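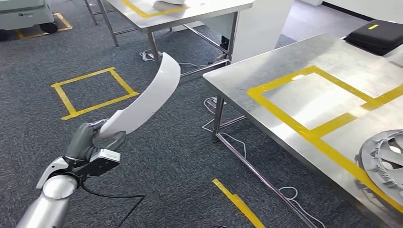 Moving a white panel by robot arm between the taped stations.

About Nundlow

Nundlow is a small company in Vostville. We write working rules for places where people and robot arms share the same room, and we test these rules in our own workshop before we give them to a customer. We do not build robots and we do not sell them. Our product is a handbook, a floor plan and the training that belongs to them.

The company was started by Touran Daneshvar after many years of inspecting production lines. She had seen good safety documents that stayed in a cabinet, and operators who had made their own rules because the official ones were too long to read. Her first handbook for a customer had 60 pages. The one we give out today has 40, and we are still cutting.

How we work

Our workshop is where each rule has to prove that it can be followed. A rule which looks fine on paper may be impossible when you have a part in one hand and a tablet in the other. When this happens we change the rule, and we write down why.

Much of our method begins with yellow tape. We put it on the floor and also on the tables. A taped area on a table is a place for a part, and a taped area on the floor is a place for equipment or for a handover. We like tape because it is cheap and everybody understands it, and you can move it in a few minutes when the first layout was wrong. Painted lines come later, or never.

Large, light parts get their own chapter in the handbook. A curved panel is easy to hold and difficult to move well, because the far end travels much more than the end in the grip. Our rule is that the path is planned for the tip of the part and not for the hand. The person who plans the path must also walk it once, with the arm switched off.

Our house rules

These are the rules that we keep ourselves. Customers are welcome to copy them.

A taped area holds what it is marked for, or it stays empty. It is not a place for coffee, tools or bags.

The speed of the arm is reduced whenever a person is inside the working area. The person may ask for an even lower speed and does not have to explain it.

Cables are checked at the start of each shift, both the ones on the arm and the ones on the floor. A cable in a walking path is moved or covered before work begins.

Parts are set down fully inside the edge of the table.

Two people must sign a change of layout. One of them must be a person who works in that area every day.

If somebody says stop, we stop. We talk about the reason afterwards – and we thank the person also when the reason was small.

Near misses

We keep a near-miss book, and every visitor may read it. In August we went through all the entries again with our partner Kondel, who looks after the training side. Most of them were about reaching over a table while the arm was still moving to its rest position. From this came our 30-second rule: after the last movement, wait 30 seconds before you reach in. Some customers find it slow. We have kept it, and we explain it on the first morning of every course.

About standards

We follow the standards that apply to our customers, and our handbook has a table showing which of our rules belongs to which requirement. But a standard must speak to every factory, and our handbook only has to speak to yours. For this reason we never deliver a handbook without a visit. The Thaweesak edition, made for short production runs, was written almost completely at the customer's site, at a desk next to the line.

We do not give certificates. If you need one, you must go to an accredited body, and we can help you prepare the papers.

Visit us

The workshop is open to customers and to schools by appointment. Please wear closed shoes, and leave bags at the entrance. You will get a short introduction to the floor markings before you go in – this is also for people who have been here before, as the layout changes often.

Current edition of the house rules: 9/3/19. Older editions can be requested from the office.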